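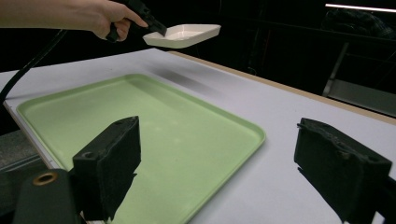

The tray was the color of mint candy, and Ľubica had bought it because it was the only color left. Now she knew every faint mark on it. It had been on the white table since Wednesday, and Isamu had been at the table almost as long.

"Again," he said.

She closed her fingers around the gripper and squeezed. The jaw took the small white dish by its rim. She lifted it over the back of the table, held it there for one breath, and brought it down on the tray.

"Number?"

"464," said Isamu from behind the laptop. "You tilted it."

"My grandmother would also tilt it."

He wrote this down, or pretended to.

They called the robot Fudelik, after a word Ľubica's father used for any person who walked into a kitchen and stood in the way. It did not exist yet in one piece. The arm was in a box under the stairs of the Wokcombe workshop, with 30 screws in a jam jar beside it. The two grippers existed, and the cables, and a program that could learn from the hand of a human if the human was patient. Isamu said 3000 lifts would be enough. In November he had said 1592, and he had said it with the same confidence.

The rest of the workshop was dark at this hour. Myrtle Benavides, who had the keys, had left one tube light burning for them at the back and told them to pull the door hard.

"Why a dish?" Myrtle had asked before she left. "If I had a robot, I would make it carry something heavy."

Ľubica had answered that a dish was difficult, and this was true. She did not say that in the last year her grandmother had stopped putting dishes on the table at all. The old woman ate from the pot, standing, with her left hand flat against the wall. She could still cook. Her hands shook only when there was something in them that could fall.

"Again," said Isamu.

She lifted the dish. Her wrist hurt in a thin line, from the thumb to the elbow, and to forget about it she tried to think how a person puts down a plate for somebody she loves. It is slower at the end. The far side touches first, and then you let the near side follow, and you do not take your hand away immediately.

She did it like this. The dish made almost no sound.

Isamu looked up. "What was that?"

"What was what?"

"You waited. After it was down, you kept holding."

"Should I do it over?"

He looked at the curve on his screen for a long time. It had a flat part at the end now — a small shelf, where all the others dropped straight away.

"No," he said. "Do the next ones the same."

She changed the gripper to her other hand and shook out her fingers. Then she changed it back, and reached for the dish.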